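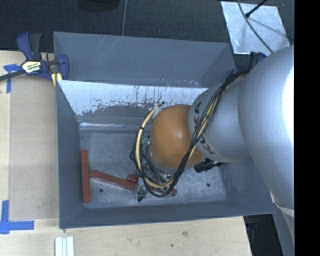 Page last changed: April, Friday evening

The grey bin is the third container I have tried for the red bars, and the first I intend to keep. The previous two were a cardboard tray, which sagged, and a shallow drawer insert from Litoletti with walls too low to stop anything rolling out when the drawer was shut. The bin takes up a lot of the tabletop. I have accepted that.

Some notes on storage, as I had to work it out for myself and may need it again.

Size first. The longest internal dimension should exceed the longest part by a clear margin. My first measurement was taken along the rim, and the walls of most bins taper, so the floor is shorter than the rim suggests. Measure at the floor. On the Brullholm bin I looked at first, the rim came out at 400 mm and the floor was short enough that a long bar would only go in on a slant, with one end up the wall. It went back to the shop.

Second, fill. A bin used for storage can be filled to the top. A bin used for picking cannot. Once long and short pieces are mixed more than a layer or two deep, the short ones work their way underneath and the long ones bridge across them, and every retrieval means lifting something else first. I now keep only a few pieces in the bin at a time and the rest in a lidded box under the table. Long pieces go alongside a wall if I remember. In practice they end up at whatever angle they land.

Third, colour. Red on grey is easy to find under the desk lamp and still passable in the late afternoon. I had a black bin for a week, borrowed, and the red looked brown in it after about four o'clock. Pale grey would probably be better still, but Cilon only do it in the smaller size.

The tabletop is pale wood and marks easily. There is a ring near the back from a mug and a shallow dent whose origin I have given up on. I considered a mat under the bin. Tried one from Ateş, ribbed rubber, 2 mm thick. It stopped the bin creeping but left a faint smell on the wood and collected dust in the ribs, so it is now under the washing machine, where it does rather well. Two strips of felt do the same job on the table for less money.

Weight of the bin with everything in it was 279 g over what the kitchen scales would take, by my reckoning. I weighed the contents in two lots and added them up. Nothing depends on this figure, but I had written it down.

Cleaning: wipe the floor of the bin with a damp cloth, dry it, put the pieces back. The corners hold grit. An old toothbrush reaches them. I do this on Fridays, or say that I do.

Outstanding:

Label for the lidded box — the last one peeled off.
A second bin, same model, for the short pieces only. Roughly 70 of them at present.
Felt strips to be replaced, the left one is wearing through.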